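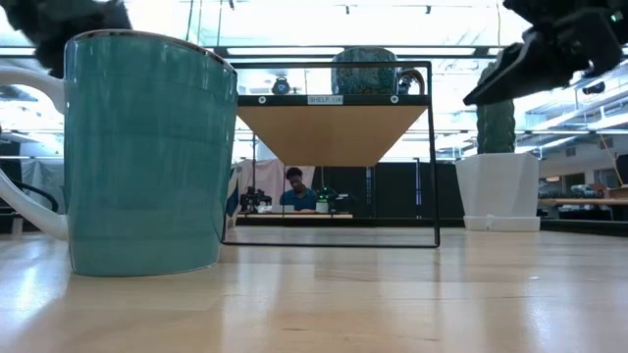
## The Deed Is in the Drawer. Now What?

The town of Handley has a plan to say sorry, and it runs to 100 pages. I read all of them over two evenings. The word "acknowledge" turns up on almost every one. The word "deed" shows up on page 61, in a footnote.

What's being acknowledged goes back to a road. In the 1950s the county widened the route past the old Majumder packing shed and took a strip of small farms to do it. The families who lived there, most of them Mexican and Filipino, were paid by the acre at a rate the county set itself. The road used less than half the land. The rest was later sold as house lots, and the families weren't offered any of it back.

None of this is in dispute. The town council voted last October to study what might be owed and hired a consulting firm, Jiltico, to run the process. Jiltico held listening sessions. It mailed out a survey and got 1,705 replies, a number the report repeats so often that I began to wonder what it was covering for. The survey asked people how they felt about a memorial garden, a school unit and a yearly day of reflection. It didn't ask how they felt about money.
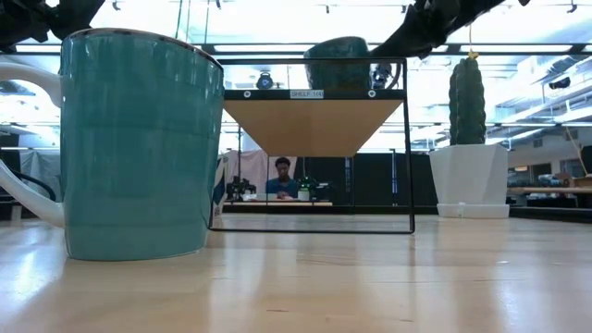
Ruwan Marikar thinks I'm being unfair. A garden is something the council can build with the votes it has, he told me, and a report that put a dollar figure on page one would have been dead by lunch. He'd take the garden now and keep pushing.

Maybe so. I've heard that argument in other towns, and I'd like to see the list of places where the pushing went on after the ribbon was cut. Once there's a plaque, the file tends to close.

The one section with any teeth is the chapter on records. A title search outfit called Zidance went through the county books and matched nearly 2,000 old parcel entries to names. It's slow, dull work and it's very good. 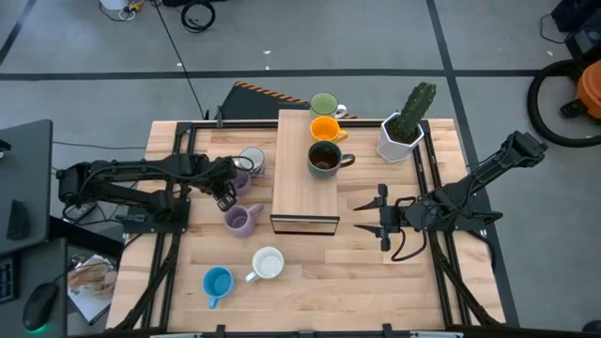

It also makes the rest of the report look timid. If you can match a parcel to a family, you can work out what the family was paid, what the lot sold for later, and who kept the difference. Jiltico had those pages in hand and chose to file them as an appendix — Appendix F, after the sample lesson plans.

I asked the town manager's office why. The answer I got, by email, was that valuation was "outside the current scope." I asked who had set the scope. I haven't heard back.

The council takes up the report this summer. The garden has a site, a sketch and a line in the budget. The families have a footnote.
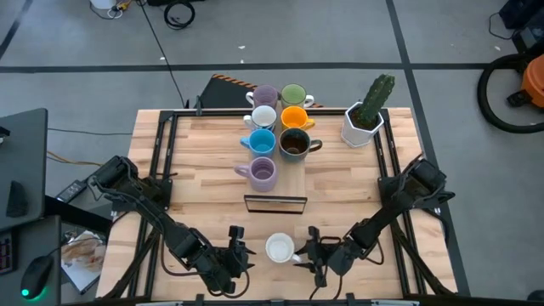

*Mugs on a wooden tabletop.*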